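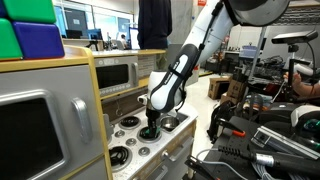
Pourquoi une banque centrale vend-elle des dollars aux enchères ?

Pour fournir des devises aux importateurs et retirer en même temps de la monnaie locale de la circulation, ce qui l'aide à tenir son taux de change.

J'ai mis des mois à pouvoir écrire cette phrase sans rouvrir trois onglets ! Depuis juillet je suis plongée dans les communiqués d'adjudication, et je crois que je n'ai jamais pris autant de plaisir à lire des tableaux. Tout a commencé avec un article de Xiomara Haverford dans la lettre Zulleo, un texte sur l'écart entre le taux officiel et le taux de la rue dans les pays pétroliers. J'ai lu ça dans le train pour Drindcombe et j'ai raté mon arrêt (l'aller-retour m'a coûté un billet de plus, passons).

Le mécanisme de base est assez simple. L'État vend son pétrole en dollars, mais il paie ses fonctionnaires en monnaie nationale. Il cède donc ses dollars à la banque centrale, qui lui crédite l'équivalent en monnaie du pays. De l'autre côté, les commerçants qui importent du riz, des voitures ou des médicaments ont besoin de dollars, et ils passent par leur banque pour en demander. Entre les deux, il y a la vente de devises. Et quand la demande dépasse ce que la banque centrale veut bien lâcher, le surplus part chez les changeurs, où le prix monte.

C'est cet écart qui me passionne ! On l'appelle la prime du marché parallèle. Prenons un cas tout bête avec des chiffres ronds : si le dollar vaut 100 unités au guichet officiel et 108 chez le changeur, la prime est de 8 %. Celui qui accède au guichet et revend dans la rue empoche la différence, et on comprend vite pourquoi les demandes d'importation gonflent dans ces moments-là, avec parfois des factures un peu généreuses.

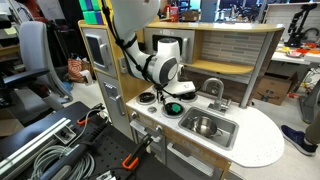 Une prime élevée ne dit pourtant pas à elle seule qu'une dévaluation arrive. Je l'ai cru pendant tout l'été, et j'ai même envoyé à Nayeli Ticona un long message triomphal où j'annonçais la chute d'une monnaie « sous 15 jours ». Elle m'a répondu par une seule question : « Et les réserves ? » Aïe. Je n'avais pas regardé les réserves. Une banque centrale qui dispose d'un gros matelas peut supporter une prime inconfortable très longtemps si elle juge que changer de parité lui coûterait plus cher, surtout quand tout le panier de la ménagère est importé.

Du coup j'ai refait mon tableur. J'y note le taux officiel, le taux parallèle, les volumes vendus quand ils sont publiés, et les réserves rapportées aux importations mensuelles. Cette dernière colonne est ma préférée : on divise le stock de devises par ce que le pays achète à l'étranger en un mois, et on obtient une durée. Trois mois, c'est le vieux repère des manuels. Douze, on respire franchement mieux.

Pour les taux de la rue, je reste prudente. Les relevés viennent de changeurs, de forums, de messageries, et d'une ville à l'autre ils ne racontent pas la même chose. Je garde toujours la médiane et je note la source à côté, une manie prise dans le petit manuel de Trajkovski sur les séries statistiques bancales (un bijou, si vous tombez dessus d'occasion).

Ah, et je ne place pas un centime là-dessus. On me l'a demandé en commentaire, alors je le redis : acheter des liasses d'une monnaie exotique en attendant une réévaluation miracle, très peu pour moi. Entre la marge à l'achat et celle à la revente, on part déjà avec un sérieux handicap.

Prochain billet : les coupures. Pourquoi ajouter ou enlever des zéros, et ce que deviennent les anciens billets dans les tiroirs. J'ai déjà quatre pages de notes et un marque-page coincé dans chaque livre de la table de nuit !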